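Ticket: Gripper reports "object lost" while still holding bar
Component: Gritell grasp monitor
Opened by: Emil Ruchti, July 2020
Status: fix in test

The grasp monitor drops to LOST about two seconds after closing on the polished metal bar. Finger position and motor current stay steady in the log. The wrist camera mask is what goes empty.

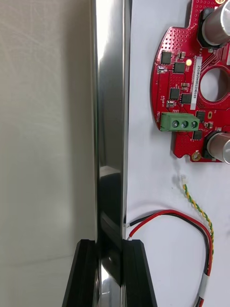 Depth returns on shiny parts are full of holes, and the filter throws out any blob under 200 valid points. With the bar it often gets 40.

Cillian Ní Bhriain: Same on the Plurkcombe cell. Set mask_required to false and the state held for 4 runs.

Emil: Patched so an empty mask alone can't trigger LOST. Needs a run on matte parts before merge.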